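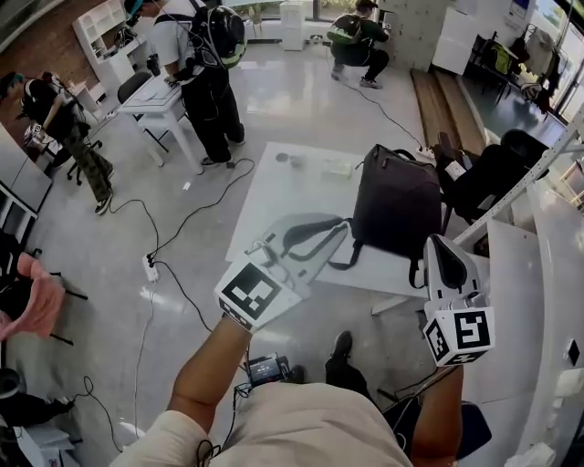
Where do the big channel catfish go once the water cools? Down to the old creek bed off the east bank, in 13 to 15 feet, and they stay there most of the day.

I had that from the club logbook years ago and it held up again this week. Notes below before I forget them.

Filed under: Lake Diary, Fall Fishing
Oct 3, 2024 – by Anahera Hinds

Got to Treltodden a little before seven. The gate was already open and there was one truck in the lot. Light wind from the northwest, cloud until ten, then sun. The lake is down from where it was in summer, and the flat rocks by the boat ramp are out of the water again. I walked the long way, past the inlet, to see if anything was moving there. A few bluegill in the shallows, nothing else.

Set up on the east bank at the third clearing. Two rods, both on the bottom. Cut shad on one, chicken liver on the other. I have mostly given up on liver in fall but I had a tub in the freezer and wanted it gone. It came off the hook twice on the cast. The shad got the first bite at 8:20, a small channel cat, maybe two pounds, hooked in the corner of the mouth. Put him back.

Nothing for an hour and a half after that. I moved the shad rod farther to the left, where the bottom drops into the creek bed. You can feel it when you drag the sinker back, it goes from gravel to soft mud and then the line goes slack for a second. Second fish came from right on that edge. Better one, just under seven pounds on the Vumorside scale. That scale reads a little heavy so call it six and a half.

Lost one after that in the sunken brush. My own fault, I let him run. Retied with the heavier leader and should have started with it.

Ate lunch on the bank and read through the copy of the stocking sheet the club sent out. They put in 1267 channel cats in March and 2320 bluegill along with them. The cats were only eight to ten inches, so none of what I caught today was from that batch. It will be two or three years before they are worth weighing. I would have liked to see some money go to the inlet too, because it is silting up badly. You could float a boat in there when I joined and now a heron can stand in the middle of it.

The Simões brothers came by after lunch with a bucket of shiners and fished the dam end. They had three small bass by two o'clock and no cats. I told them about the edge of the creek bed, but they like to be near the parking lot.

One more fish at 2:40, on shad again, four pounds. He took it very softly. The tip only nodded and I thought it was the wind. Held him in the shallow water until he kicked off by himself.

The bail on the Sandedetti reel is sticking again. I cleaned it in the summer and it was fine until now, so it is probably the spring. Need to order one, and more size 4/0 hooks while I'm at it – I am down to one packet.

Packed up at 3:30. Signed the logbook at the gate: three landed, one lost, all returned. The page before mine had a nine pounder on it, also from the east bank, no bait written down. People should write down the bait.

Next time I will start at the creek bed and skip the liver. I want to try it later in the day too, and stay until dark if the club still allows night fishing this month. Have to check the card for that.

Treltodden Lake Diary | Contact | Back to top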